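Working Group on Hand-Held Gripper Practice — Minutes of the September Meeting 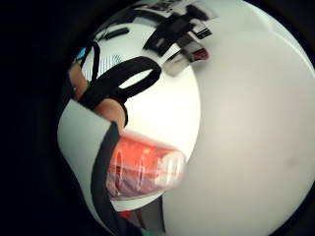 Page 1 of 2

Held 2nd September, Orkmont site, upstairs meeting room. Start 10:00.

Represented: Orkmont (chair and minutes), Curkov, Dogar. Apologies from Nokach, who sent written comments.

1. Minutes of the May meeting
Accepted with one correction. Under item 3, "strap tension" should read "strap position."

2. Matters arising
Curkov has circulated the revised glossary. "Operator" now means the person holding the gripper, and "supervisor" is used for everybody else with a duty under the code. Dogar still prefers "demonstrator" for the first of these. Left as it is until the next full revision.

The action on spare finger straps is closed.

3. Draft code of practice, section 4: straps, loops and cords
Most of the meeting went on this section. The present wording says only that straps should be "secure." Curkov thought this too loose to check against. Orkmont noted that a strap can be secure and still have a loop standing up from it, and that a loop can catch on a container rim or on the operator's sleeve.

Agreed wording:
4.1 Straps shall be fastened before the gripper is picked up and checked again after each break.
4.2 Any free loop shall be folded back or taped unless it is needed for fitting or removal.
4.3 Cords shall be led away from the fingertips and shall not cross the grasping area.
4.4 A strap or cord that shows in the camera view is acceptable if the contact between fingers and object can still be seen.

Nokach's written comment asked for 4.4 to be stricter, with no strap in view at all. Dogar said this would rule out almost 1,000 of its existing recordings. The meeting kept 4.4 as drafted. Nokach may raise it again.

4. Section 5: work surface
The draft asked for the surface to be cleared completely before each session. Dogar objected that its tasks are meant to be done among ordinary clutter. Changed to: "Items that are not part of the task may stay on the surface if they are listed on the session sheet." Papers with personal details must be removed in every case.

Translucent and shiny containers were discussed briefly. Curkov finds that highlights make the outline hard to judge. No rule for now; a note will go in the annex.

5. Trial audit
Orkmont checked 82 sessions against the May draft and found 6 with no strap check recorded. The sheets were otherwise complete. The check box will move to the top of the sheet.

Page 2 of 2

6. Actions
Orkmont — issue sections 4 and 5 with the new wording; revise the session sheet.
Curkov — draft the annex note on translucent objects.
Dogar — send two sample session sheets showing listed clutter.
Nokach — reply on 4.4 in writing if it wishes to reopen it.

7. Any other business
Dogar asked whether the code will cover glove use. To go on the next agenda.

Meeting closed 11:50. The next meeting will be at Curkov, date to be set by email.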